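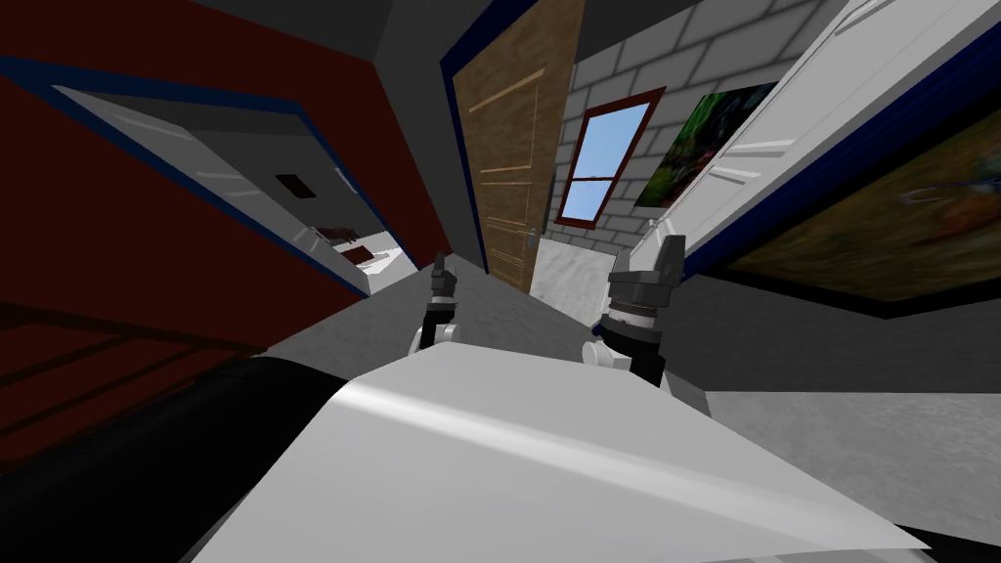 ## Keeping the simulated cell in step

The Vallton cell runs in simulation before anything moves on the floor at Lultusthorpe. Its maintainer at Zosum checks the model first. "Both grippers open, nothing held — that is my start state."

The wrist offsets come next. "I reload them from the April calibration and compare. If a joint differs by more than 2 counts, I stop."

Tilted views get the same treatment as level ones. "Torso pitch goes through the camera transform. I test at 4 pitch settings, 40 resets each."

Door collisions are logged under fault 2069 and replayed the same day.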